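Clidorby Knitwear Repair and Washing Service
Frequently asked questions

Sending items to us

What do you repair?
We repair knitted jumpers, cardigans, scarves, hats, gloves and blankets, whether made by hand or by machine. Most of the work is moth holes, worn elbows, frayed cuffs and dropped stitches. We also replace buttons and zips on cardigans.

What don't you repair?
Woven coats, leather, swimwear and anything with an electrical heating element. We can't take rugs either. If a jumper has felted in the wash and gone small and stiff, there is very little we can do to bring it back.

Do I need to wash my item first?
Yes, please. We return unwashed items without working on them, and you will have to pay the return postage. If the label says it can't be washed at home, tick the washing box on the order form and we will do it for you at the usual charge.

I think I have moths. Can I still send it?
Yes, but put the item in a sealed plastic bag and freeze it for two weeks first. Write "frozen" on the order form. We keep these parcels apart from the others until they have been checked.

How do I send a parcel?
Fill in the order form on this site, print it and put it in the parcel. If you can't print it, copy the order number on to a piece of paper. Post everything to the Clidorby address shown on the form. Ask for proof of posting and keep it until your item comes home.

Can I bring things in by hand?
The counter at Rerkthorpe is open from 10 am to 4 pm on weekdays. The Clidorby workroom is not open to visitors. Parking at Rerkthorpe is at the back of the building, through the arch.

Prices and times

How much does a repair cost?
Small holes, up to the size of a penny, start at £20 each. Elbows and cuffs are priced once we have seen them. We will email you a price before starting and won't do anything until you reply.

What if I decide not to go ahead?
You pay only the return postage. There is no charge for looking at an item.

How long will it take?
Usually three to four weeks from the day you accept the price. From October to the end of January it is longer, often six weeks, as this is when people get their jumpers out and find the holes. We don't offer a faster service.

Is my item insured while you have it?
Up to £300 per item. If yours is worth more than that, tell us before you post it.

About the work

Will the repair show?
On plain, fine knits it will usually show a little if you look for it. On thicker or flecked yarns it may be very hard to find. Colour matters more than most people expect — a black or navy jumper that has faded is difficult to match, and new yarn tends to look darker beside it.

Do you do visible mending?
Yes. Choose "visible" on the form and pick from the yarn chart. Donda is our standard mending wool and comes in 26 colours. Shade 682, a mustard yellow, is not on the printed chart but is still in stock.

Can I supply my own yarn?
Yes, and if you have the spare yarn that came with the garment we would much prefer to use it. Wind it round a piece of card and pin it inside the hem.

Can you reknit a whole sleeve?
Sometimes. It depends on how the sleeve was made and whether we can find a yarn of the same thickness. Please send photographs before posting anything.

Looking after knitwear

Can I put wool in the washing machine?
Only if the label says so. Use the wool programme, a liquid made for wool, and the lowest spin. Do not use fabric softener on merino or cashmere. If in doubt, wash by hand in cool water and don't rub.

How should I dry a knitted blanket?
Roll it in a dry towel and press to get the water out, then lay it flat on a second towel away from radiators. Turn it over after a few hours. Don't peg it on a line, where its own weight will pull it out of shape.
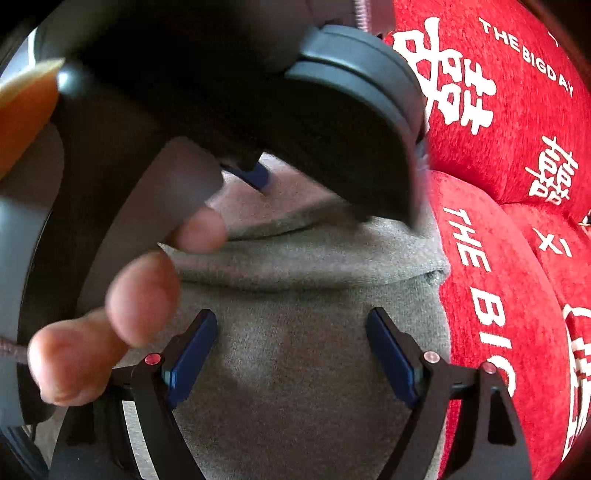 Grey knit fabric laid out.

My jumper has gone bobbly. Is it worn out?
No. Bobbles, or pilling, come from short fibres rubbing together, and new jumpers often do it more than old ones. Use a fabric comb on a flat surface and work gently in one direction. We sell the Schnyder comb at the Rerkthorpe counter — the fine side is for cashmere, the coarse side for everything else.

How do I deal with a snag?
Don't cut it. Push the loop through to the wrong side with a blunt needle or a crochet hook, then ease the stitches on either side until the loop is taken up. If the yarn has already broken, put a safety pin through the stitches beside it to stop them running, and send it to us.

How should I store things over the summer?
Clean and folded, in a bag or box that closes properly. Cedar balls help a little but will not stop moths that are already there. Take everything out and shake it once or twice during the summer.

My question isn't here
Use the contact form and include your order number if you have one. We answer messages on weekday mornings.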